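Hisari Returns Bench: Set-up Guide for Shift Staff
Section 4. Two-arm bench, start of shift

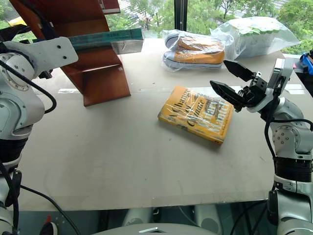
Yusri Pillai, on the first draft of this section: you wrote four pages on the arms and one line on what I'm supposed to do with my shift now. I used to open, check, sort and shelve. Tell me which of those is still mine.

Fair. Rewritten, see 4.3. Steps first.

4.1 Before power on

1. Table clear of last shift's items. Wipe it down.
2. Check cables on both arms. They should hang free, no kinks, nothing snagged on a joint.
3. Rack goes back left. Check it doesn't rock.
4. Sleeves, lanyards, badge cords: tucked in or off.

CAUTION: Hands off the table once the lamp on the control box is green. Amber is also hands off. Only dark means you can reach in.

4.2 Starting a batch

1. Log in to Rernero with your own number. Not the shared one, that's gone since June.
2. Scan the tote. Items on screen must match the tote slip.
3. Lay items flat, apart from each other. Leave a hand's width between. Books, shoes, bagged clothing can all go in the same batch.
4. Leave the plastic on. Bench is set up for wrapped and bagged goods.
5. Step back behind the line, press Start.
6. Batch limit is 60 items for the whole tote. Over that, split it and print a second slip.

Note: Shiny wrap can throw off the pick. If the gripper misses the same item twice the bench stops and shows code 257. Press Pause, wait for dark, turn the item a quarter turn, Resume. Third miss, take it off and do it by hand. You don't need to ask anyone.

Note: Code 1305 is a lost connection to the Givport server. Nothing wrong with the arms. Call Irfan Nasution on the floor phone, dont restart the bench.

4.3 What the bench does, what you do

Bench: picks up, moves, places on rack or in outgoing tote. Logs the move.

You: condition check, always. Grade, always. Anything torn, stained, or with the wrong slip comes to you. The bench has no say on whether a customer gets their money back.

Shelving stays with staff. Menon (the shelving schedule) will show you 100 minutes per shift away from the bench. Take it as a block or in pieces, agree it with your partner before Start. It's there so you aren't standing at one table all day. Please don't trade it away to get through more totes.

Yusri's other question was pick counts. The log records the bench, by batch. It does not go on your review. If a lead quotes you a bench number as your own number, tell Irfan.

4.4 Stopping

1. Press Pause. Wait till both arms are still and the lamp goes dark.
2. Remove anything left in a gripper. Support it from underneath, then press Open.
3. Close the batch in Rernero, even if its not finished. Mark it Part.
4. Hand over out loud to the next person. Any code you saw, any item set aside.

CAUTION: Red button is for emergencies, use it without thinking twice. After red, only a lead resets. See section 6.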